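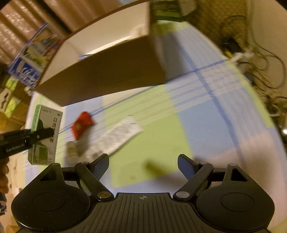 Medicine carton, red packet and open cardboard box on the sorting table, Pullport site.

Progress report to Brostetti, June
Prepared by Sanaa Abdel Hamid

You asked in your last letter whether a machine can tidy a table yet. It can tidy some of one, provided the table is in no hurry.

We now have 500 recorded runs of the small-items chore, meaning cartons, packets and bottles picked up and put in a box. Boxes and cartons go well. Soft packets remain a matter of opinion, and the Halliday arm's opinion is that they are part of the tablecloth. We have tried a plain cloth and a checked one — it dislikes both.

A full table takes the arm 25 minutes. My mother, consulted informally, needed two and did the dishes as well.

Spending this quarter was $790 over plan, nearly all of it replacement fingertip pads. The Orkville supplier has agreed to a discount on orders of 40 or more, a quantity I wish sounded excessive.

Next quarter we move to bottles with loose caps. I would ask that the laundry milestone be pushed to the fall. We have met the socks, and we are not ready.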